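Tratville weighs a fee on stone countertops, and the numbers look thin

Tratville wants homeowners to pay a new fee when they tear out a kitchen counter and put in a stone one. The city says the money would cover the cost of hauling and sorting old kitchen debris. Residents who went to a hearing at city hall in September were told the plan is modest, fair and overdue. It may be modest. The other two claims need more work than the city has done so far.

Under the draft, anyone pulling a permit for a kitchen remodel that includes a stone counter would pay $132 on top of the usual charges. Laminate and wood counters would be exempt. The city expects 800 such permits over the life of the program, which would run for 5 years before it comes up for review.

Where the 800 comes from is hard to say. The staff report credits it to "regional trends" and gives no table, no source and no count of past permits in Tratville itself. Asked about this at the hearing, a city planner said the figure was conservative. Asked what it was conservative compared to, the planner offered to follow up in writing. As of this week, the written answer had not been posted.
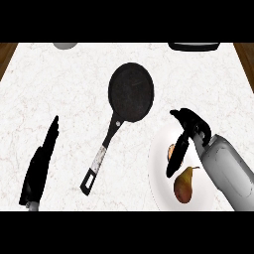
The larger problem is the link between the fee and the trash. A remodel makes debris no matter what goes in afterward. The old cabinets come out, the old sink comes out, and half the time the floor goes too. A household that picks laminate sends the same load to the transfer station as the neighbor who picks marble, and only the neighbor gets the bill.

City staff argue that stone buyers tend to do bigger jobs. That could be true. The report cites a survey done by Restia, a consulting firm hired to study the program, but the survey asked people what they would like to do to their kitchens if money were no object. It did not ask what they had done. Wish lists are a poor guide to the weight of a dumpster.

Restia's contract is worth $3000, according to the agenda packet, and the firm's report runs mostly to charts. One of them shows stone counters becoming more popular. Another shows landfill costs going up. The two lines are printed side by side, and readers are left to make the connection on their own.

Local shops are split, though perhaps not for the reasons they give. Kristiansen, which cuts and installs stone from a yard near the rail line, told the city in a letter that the fee would push customers to skip permits altogether. The letter did not say how many had done so in the past. Puseo, a cabinet store that also sells laminate tops, wrote in support and praised the plan as a boost for "responsible choices." It would also be a boost for Puseo, a point the staff summary left out.

There is a simpler way to do this, and two speakers brought it up. The city could charge by the load at the transfer station, where a scale is already in place – the same scale used for roofing jobs and yard waste. Staff said that option was looked at and dropped because it would be "complex to explain to the public." The report gives it one paragraph.

The council is expected to take up the draft again next month. It has asked for a revised estimate, though it did not ask for the permit counts behind it. Written comments can be left at the city clerk's office until the next meeting.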